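Home | Reviews | Opinion | Deals | Forum

In praise of paying full price, now and then

I have a confession to make to the bargain hunters among you, and I say it fondly as one of your number: in June I bought Huaranga on the day it came out, at full price, and I haven't felt a moment's regret.

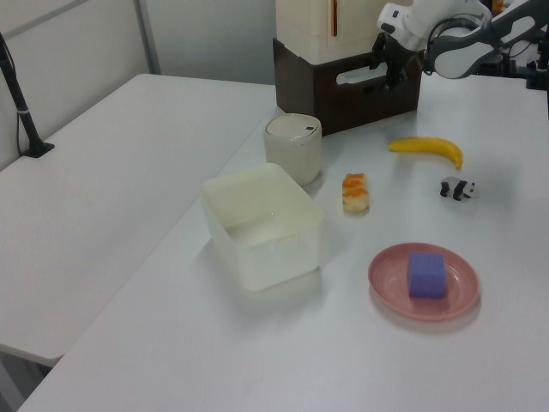

Words by Elspeth Ritchie
Last updated: January 2, 2024

My list of unplayed games stands at 197, and nearly every one of them was bought in a sale. I remember the thrill of the discounts (oh, the discounts!) far better than I remember the games. Zetero went for so little one winter that I bought it twice, once for me and once for my brother, and I don't believe either of us has got past the harbour.

With Huaranga I'd paid properly, so I sat down properly, with a pot of tea and the phone in the other room, and I stuck with the dull opening hours until they stopped being dull. I talked to every villager. I even read the letters you find in the mill, which are lovely, by the way, and quite sad.
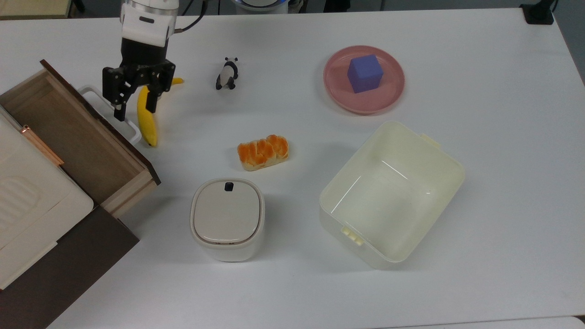 Small studios feel our waiting more than the big ones do, I think, and that's the part that nags at me. A game with 400 keen players in its first week has something to build on, and the same people turning up a year later for pennies can't give it quite the same start. We don't treat our shopping this way! I'll buy a yellow banana for today without wondering what it might cost me next spring, and I enjoy it all the more for being ready now.

I'm still going to watch the sales, of course, and I'd never scold anyone whose budget depends on them. But I've put a little aside for Danard, and I mean to be there on the first evening.

Contact us | © Rovombridge Games Page | Back to top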